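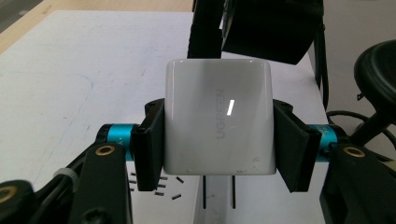 Why did the second batch of hide glue gel in the pot before the joints were closed?
The room was too cold and the glue was too strong for the size of the glue-up. Both were fixable and only one was fixed.

Workshop notebook, August 1, 2024
Bench 2, chair frames for the Villum order

Carried over from Tuesday's page: first batch mixed from the 192 gram strength glue, one part dry to two parts water by weight, soaked overnight in the cupboard, heated in the small pot. Open time on maple was too short to get four joints home. Lanying wanted to try the same glue with urea added before we change to a lower strength. Roos wanted to change strength and leave the additives alone. We did urea first, as there is a full tub of it and the lower grade has to be ordered from Puken.

Batch A. 90 g dry glue, 180 g water. No additive. Control.
Batch B. 90 g dry glue, 180 g water, 9 g urea stirred in after the glue had gone fully liquid.
Batch C. As B, with 18 g urea.

All three held at 60 C in the water bath. The thermostat on the bath overshoots on the first warm-up, so the jars went in after it had settled. Skin formed on A while I was looking for the lid. Skin removed, a little hot water added back, not weighed. That should have been weighed.

Test pieces: maple offcuts from the seat rails, planed, edges square, 45 mm wide, lap of 25 mm. Half of them warmed on the radiator shelf, half left at room temperature. Room was 17 C at the north end by the door, which is low for August, but the extraction had been running with the door open since early morning.

Open time, judged by touching a strip of brushed glue with a clean fingertip until it no longer strings:

A, cold wood: 56 seconds
A, warm wood: 81 seconds
B, cold wood: a little under two minutes
B, warm wood: not recorded, the timer was reset by mistake
C, cold wood: over four minutes, stopped waiting
C, warm wood: as above

The fingertip test is crude and depends on how thick the strip is. Marloes brushes thinner than I do and gets shorter times from the same jar. If the numbers are going to be compared with anything, one person should do all the brushing.

Batch B gelled in the pot during the dry run. Cause was found afterward: the jar had been moved out of the bath to the end of the bench, next to the open door, and sat there through the whole clamp rehearsal. So the gelling in the pot says nothing about the urea. It went back in the bath and liquefied without trouble. One reheat is acceptable. It has been marked on the lid with a pencil stroke and should be thrown out after the second.

Clamping. Cauls were cut for the back legs in January and they no longer fit, the rake was changed by two degrees after that. Recut from poplar, faces waxed. The old ones have been put in the scrap bin and should stay there. Pressure was by hand-tightened bar clamps, no gauge. Clamped for three hours, then left on the rack.

Josefien asked whether we need clamps at all on the lap pieces, given that a rubbed joint pulls itself down. On the laps, probably not. On the mortises the glue is only filling and wetting, so the clamp is there to seat the shoulder. Two laps from batch A were rubbed and left unclamped for comparison, marked R on the end grain.

Preliminary breaks, batch A only, done on the bench with the vise and the long bar:
Clamped, warm wood: wood failure across most of the lap.
Clamped, cold wood: glue line failure, shiny surface on one side, glue had chilled before it was closed.
Rubbed, warm wood: wood failure.
Rubbed, cold wood: came apart by hand.

That is one piece each and proves little, but the cold-wood result matches what went wrong on the second chair. The shiny side is easy to recognize once it has been seen. Broken halves are in the tray labeled A.

B and C stay on the rack overnight. Expect C to be soft. The note in the old Danberg binder says high urea leaves a joint that creeps in damp weather, and these chairs are going to a house near the water. If C breaks in the wood anyway it still should not be used for the back legs until a piece has been kept in the damp box for a week.

Roya's remark, written down so it does not get lost: the order of assembly could be changed. Glue the two side frames first, let them set, then join them with the cross rails. That cuts the longest glue-up from eight joints to four and may remove the need for any additive. It costs one extra day per chair and one more set of cauls.

To do
Break B and C, same method, same person on the bar.
Repeat B on warm wood with the timer running.
Ask Kramer for the price of a panel heater for the north end.
Keep the door shut during glue-ups and run the extraction before, not during.
Order 1 kg of the lower strength glue regardless of the urea result.
Weigh the added water.

Stopped at 5:20. Bath off, lids on, brushes in the rinse jar.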